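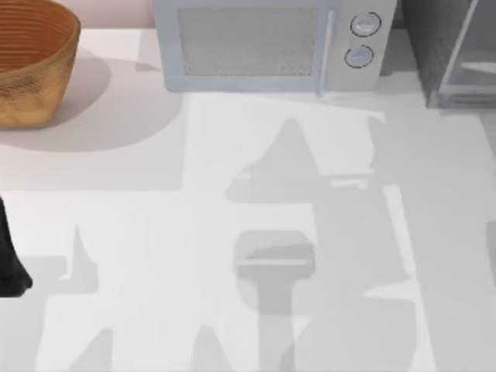
Durnau says its kitchen plan cut food waste nearly in half. The numbers need a closer look

Mar 31, 2022

DURNAU — The city says a six-week trial in home kitchens has cut the amount of food people throw away by 47 percent, and it wants to offer the same plan to every household by fall. The claim was made at a press event on Tuesday evening and was on the city's home page before the chairs were put away.

It is a big number. It also rests on a small part of the group that started out, on weights that people wrote down themselves, and on a method paid for in part by a company that sells kitchen goods.

The trial is called Clear Counter. The idea is simple enough. Food that will spoil soon comes out of the refrigerator and the back of the cupboard and goes where people can see it, in an open bowl or basket on the counter if it can safely sit out, or on one marked shelf of the refrigerator if it can't. A paper chart goes on the wall. Each night the household weighs what went into the trash and writes it down.

Durnau signed up 251 households. By the last week, 101 of them were still handing in charts. The 47 percent figure comes from those 101 homes only, comparing their first week with their last.

That leaves more than half of the people who joined out of the result. The city's summary gives this one line, on page nine, and says the homes that stopped reporting "are not believed to differ in a meaningful way" from the ones that kept going. It doesn't say who believes this or why. A reporter asked at the event whether anyone had called the households that quit. The answer from the waste office was that two reminder emails had gone out.

It isn't hard to guess why that matters. People who weigh potato peels every night for six weeks are keen on the subject. People who threw the chart away in week two may have gone on wasting just as much food as before, or more. If the whole group of 251 were counted, the drop could be a good deal smaller. It could also be much the same. The city doesn't know, and the report would be a better one if it said so.

Then there is the first week, which is doing a lot of work in this story. The trial opened right after a school vacation, when plenty of families were clearing out leftovers from having guests. A high first week makes every later week look good. Most studies of this sort would take a few weeks of plain weighing before changing anything, to see what normal looks like. Durnau took none. The waste office said there hadn't been time in the budget year.

There was no comparison group either. Household waste tends to move with the season and with prices, and groceries in Durnau have been getting more expensive all winter. Anyone who has paid for tomatoes lately has a reason to eat all of them, chart or no chart. A few dozen homes asked only to weigh their trash, with no bowl and no shelf, would have told us something about that.
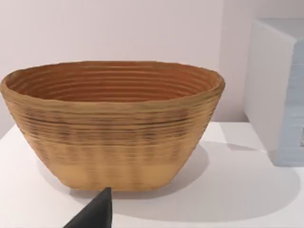
The money is also worth a look. Each household got a starter kit with a kitchen scale, a set of labels, the wall chart and a storage bowl. Prernholm, the housewares company, supplied the kits and helped write the instructions. The city says its own share came to $72 per household, covering the kits at a reduced price along with printing, delivery and a phone line. It wouldn't say what Prernholm put in, calling the sum a private matter between the company and the design studio that ran the workshops, Þrastardóttir.

Prernholm said in a written statement that it was "proud to support a locally led effort" and that it had no part in collecting or checking the weights. That may well be so. But the summary carries the company's name on the cover, and the last page tells readers where more storage bowls can be bought. People are free to wonder what the trial was for.

None of this would matter much if the weights were solid. They are a mixed bag. Households used their own judgment about what counted as food waste. The instructions said to leave out bones, coffee grounds and shells, but a copy of the chart used in the first two weeks had a box for coffee grounds, which was dropped in the third. Some of the fall between week one and week six could be nothing more than coffee. The waste office said it had "adjusted for this where possible." It didn't say how many charts were adjusted or by how much.

A better check was sitting at the curb. Durnau weighs its collection trucks. Two of the routes in the trial area had a fairly high share of Clear Counter homes, and the city could have compared those with other routes over the same weeks. Asked about that, the waste office said truck weights were "too blunt a tool" to show a change in so few homes. It's a reasonable answer. It is also an odd one to hear a few minutes after being told that the same few homes were enough to plan for the whole city.

People who took part had mixed things to say. One woman who lives near the rail station said she had liked it and would keep the marked shelf. "I used to find things in there that I couldn't name," she said. "Now I can name them." She was less fond of the chart and admitted to filling in several days at once on Sundays, from memory.

A man who dropped out in the third week said his apartment kitchen had one short counter and he needed it for cooking. He had put the bowl on top of the refrigerator, where the onions in it were forgotten. "So I had a bowl of old onions I couldn't see," he said. "Before that I had a drawer of them."

His point deserves more attention than it got. Advice to keep food out in the open assumes there is an open place to keep it. Plenty of the older apartments in the south end of Durnau have kitchens where two people can't pass each other. The summary doesn't break down results by the type of home, though the sign-up form asked for it. The waste office said that work was "ongoing."

There are plain food safety questions, too. Bread, onions, squash and most whole fruit can sit out for days without trouble. Cut fruit, cooked rice and most leftovers can't, and the first version of the instructions was vague enough on this that the city sent out a correction in the second week. No one is known to have gotten sick. Still, a plan meant for every kitchen in town should have had that page right on the first try.

Supporters of Clear Counter say critics are asking too much of a small trial. Wasted food costs money, they say, and if people look harder at what they have at home, some good will come of it whatever the exact figure. A local group that works on hunger said it backed the wider plan but hoped the city would spend as much effort getting surplus food from stores to families. Stores and restaurants weren't part of the trial at all.

Durnau isn't the first place to try this. Lidilov ran a similar program a few years ago, also with free kits and also with a strong early result. It was dropped after its second year. The report Lidilov put out at the time said that weights had crept back up once the reminders stopped, and that most homes it visited had found another use for the scale. Durnau's summary mentions Lidilov once, as proof that the idea "has been successfully launched elsewhere." Launched is the right word.

What the city does next is up to the council, which is due to take up the wider plan at its next regular meeting. The draft asks for money for kits, two part-time staff and an ad campaign. It doesn't ask for any more weighing. The waste office said that stage was finished and that residents were "ready to see action."

Several council members said after the event that they wanted the full data before voting, including the charts from homes that stopped partway through. The waste office said it would release a version with names and addresses removed but gave no date for that. A request from this newsroom for the same records was filed on Wednesday and hasn't been answered.

Residents who want a chart don't have to wait for the vote. Copies can be picked up at the main library and at the city hall front desk at no charge. Scales and bowls aren't being handed out for now, and households that already have a kit have been told they can keep it.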